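Workplace robot will take over clearing the break room. What happens to our two helpers?

Asked by Rostislav B.

I work in the office of a small company, Clalley, with 53 people on one floor. Since August we have a robot arm which learns to clear the lunch table and to put food back in the refrigerator. Until now this was done by two colleagues, Effie and one part-time man, before they start their other tasks at 2 pm. The management says no one loses hours. But Effie was told to "support the robot" and she does not know what this means for her. Our table after lunch is a mix of everything: cups, bottles, phones, tape from the packing people.

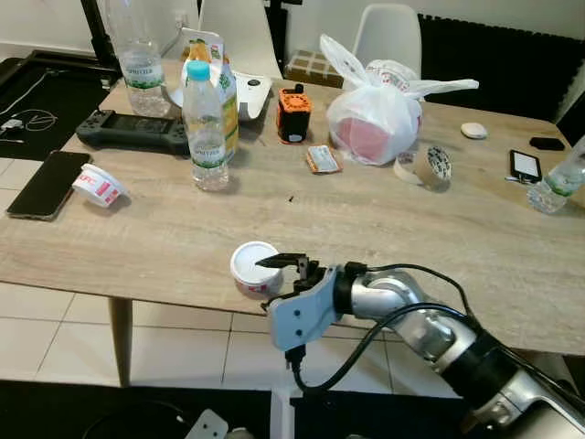 My question is for people who already had this at their work. Did the job of the cleaning colleagues become better or worse? And what should we ask for in writing?

3 answers

Sheena Dow
We had a similar one at Lidetti for one year. The first months were more work for the staff, because someone must stay near and correct it. Ask that these hours are counted as training work and paid in the higher group. We did not ask, and later it was too late. Also ask who decides what is trash. A person knows that a phone on the table belongs to somebody and a cup on its side maybe not. With us this was never written down, and the kitchen lady got the complaints.

The refrigerator was the more difficult part. 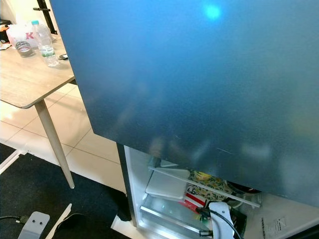 Doors, drawers and shelves need a lot of patience, and my colleague spent more time there than at the table. She liked it after some time — she became the one who writes the rules for the kitchen, and she has now a title for it. But she had to ask for the title herself.

Niall M.
just let it do the dishes lol. nobody wants that job anyway

Kobe Dijkstra
I do not agree with Niall, some people want that job. At my work two of them liked the quiet hour in the kitchen and they missed it. For the paper I would ask three points: the hours stay the same for 12 months, the name of the person who may stop the machine, and a training course in work time. Our course was 119 dollars per person and the company paid it without discussion.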